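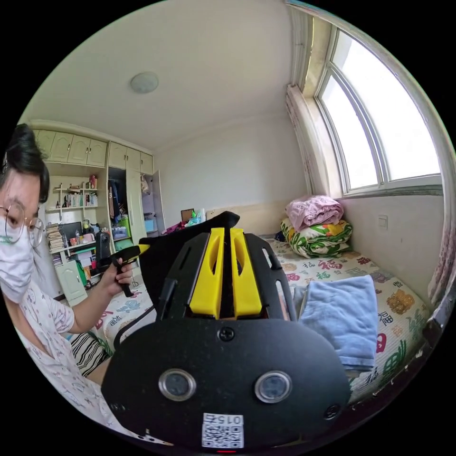 Rendbridge Allotment Association
Minutes, plot holders' meeting, September 2018

Present: Vesna Zupan (chair), Trevor Lévesque, Mimoza Stojanovska, Dušan Dervishi, Tuva Magnusson (minutes), plus plot holders as per sign-in sheet.
Apologies: the Heneren Road people, clash with school thing.

1. Last minutes
Accepted. One fix — Trevor's plot is 29, not 9. Plot 9 is still vacant.

2. Water
Long one. Lower tap has been dripping since the spring and the meter shows it. Bill is $620 for the season, well up on last year. Dušan has looked at the joint and thinks the washer is gone, maybe the whole fitting. Weson quoted for a new standpipe but want to dig up the path to do it. Mimoza against digging before the squash are out. Vesna asked if we could just shut off the lower line until then. Answer: yes, but the bottom row would have to carry from the top tap. Some grumbling from the bottom row.
Agreed: Dušan to try a new washer first. If still leaking, shut off lower line and get Weson in October.
Also hoses. Please dont leave them running on the ground while you go for a chat. Trevor said he had done this once and it was the beans' fault.

3. Compost
Bay 2 is full and has whole cabbage stalks in it again. Chop them up. No bindweed, no cooked food, no diseased tomato plants — there was a lot of blight and it should go in the trash at home. Mimoza offered to repaint the signs, the old ones can't be read.
Wood chip: the Đorđević yard will drop another load if someone is there to open the gate. Tuva to phone. Load goes by the fence this time, NOT in front of the shed.

4. Plot 9
Two names on the waiting list want it. It is mostly thistle and an old bed frame. Discussed splitting it into halves. Trevor for, Vesna not sure, says half plots end up with arguments over the middle path. Dušan asked who clears it. Left hanging a while.
Agreed: offer it whole to the first name, with the first year at half rent because of the state of it. If they say no, come back to splitting.
Bed frame to go on the next dump run, Trevor has the trailer.

5. Shed
Key has gone missing again. Spare is with Vesna. Combination lock suggested, Mimoza says the last one rusted solid. Dušan to look at prices for a better one and email round.
Mower needs a blade sharpened. Strimmer line ordered, not here yet.

6. Seed order
Forms back to Tuva by the end of October please. Garlic and onion sets are seperate this year and need paying up front. Broad beans — enough interest for a bulk bag. Someone asked for sweet potato slips, too early, ask in spring.

7. Any other business
— Rabbits getting in under the east fence. Chicken wire left over from last year is behind the shed, help yourself.
— Bonfires: not until October, and not if the wind is toward the houses. We had a complaint.
— Tuva has too many jars of plum jam, see her after.
— Parking on the lane, keep the farm gate clear.

Next meeting: October, date to follow by email. Vesna can't do the first week.

Closed early, getting dark.
TM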